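Drevano Publishes First Results on Household Chores in Simulation

February 26, 2024

Drevano today released the first results from Sebastian, its software for testing whether a two-armed robot can do ordinary work around a house. All of the testing so far has been done in computer simulation.

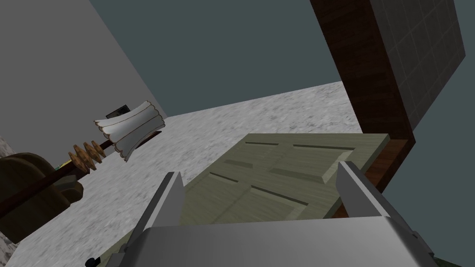
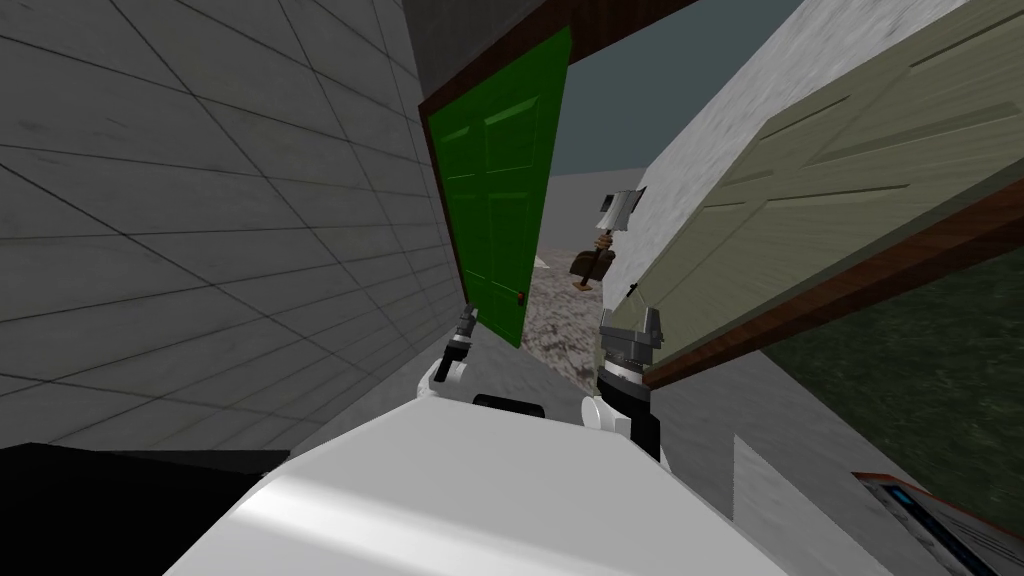
Simulated views from the Sebastian test house, with the gripper close to the work.

The January test round covered 60 chores, among them opening doors, picking tools up off the floor and putting boxes away. The robot finished 41 of them without help. Doors caused the most trouble. The robot often reached a door correctly and then lost its grip partway through the swing.

"People ask us if a machine can tidy a house yet, and the answer is no," said Sushil Dubey, who leads the project at Drevano. "It can do some of the jobs, slowly, in a house that exists on a computer. We would like buyers to hear that from us before they hear something else from a salesman."

Long-handled tools were the second weak point. The robot could usually lift them, but had difficulty turning them in a narrow space.

Drevano will repeat the full set of chores with a revised grip controller, then move 40 of them to a physical test room at its Vutwood site. Nomusell, which supplies shop fittings, will add a short list of stockroom tasks to that stage. No household product is planned at this time.

The chore list and scoring rules are available from the Drevano press office on request.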